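Ticket 204 – Low hot water pressure at kitchen tap
Opened by: Vilmos Somogyi
Date: January 10, 2020
Status: Solved

Problem
The hot water in the kitchen comes very weakly. The cold side is normal. In the bathroom both sides are normal, so I do not suspect the Trurine water heater. The tap was installed by the Halász company last March and it worked well until this week.

What I tried before writing
I opened the hot valve under the sink completely. It was already open, but I turned it closed and open again two times. There was no change. I also unscrewed the small strainer at the end of the spout and cleaned it with vinegar. The cold water became a little stronger, the hot water did not.

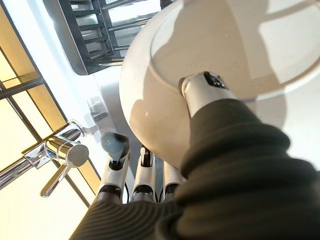 With the hot side fully open I needed 5 minutes to fill a 2 litre jug, and I measured it again in the evening with the same result. For daily life this is a real difficulty. A big round white plate with a wide rim, like the ones we use for dinner, cannot be rinsed properly, and I must heat water in the kettle for the washing-up.

Reply from Gurberg support
Please close both valves, disconnect the hot hose from the tap and hold the free end in a bucket. Then open the hot valve slowly. If the flow is strong, the fault is in the tap. If it is weak, the fault is in the valve or before it. Please send also the model of the tap and show us how it is mounted. 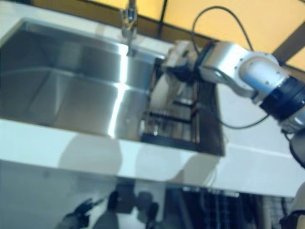
Chrome tap at the back edge of the sink.

Update from Vilmos Somogyi
I did the bucket test. From the free hose the flow was weak also, so the tap is probably innocent. I could not find a model number on it. On the invoice is written only "Hurnarero 200", I hope this is enough.

I closed the main valve of the flat and took off the hose at the wall side. One thing surprised me – there is a small filter washer inside the nut, and it was full of white and brown pieces. 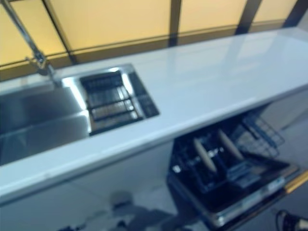

White worktop with the steel sink and the dark drainer grid.

Reply from Gurberg support
The model is enough, thank you. The pieces are limescale and some rust from the pipe. Rinse the washer from the back side, or put in a new one if the mesh is damaged. Before you connect the hose again, let the valve run into the bucket for a short moment.

Update from Vilmos Somogyi
The mesh was torn at one side, so I bought a new washer. I flushed the valve as you wrote, and more brown water came than I expected.

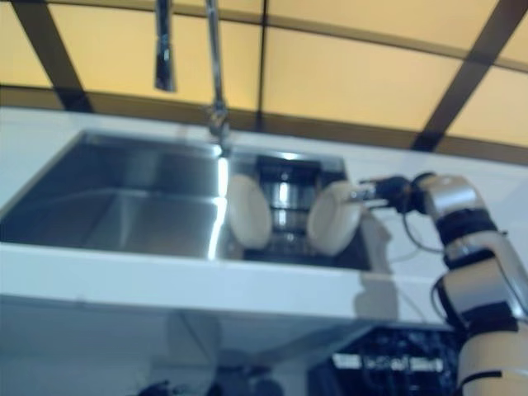

After this I connected the hose, tightened the nut by hand and then a quarter turn with the spanner. The hot water is now as strong as the cold. I left dry paper under the connection for the night and in the morning it was still dry.

One question remains for me: how often should this washer be cleaned? In the booklet I did not find anything.

Reply from Gurberg support
Once a year is enough with hard water. We are closing the ticket, please reply here if the flow becomes weak again.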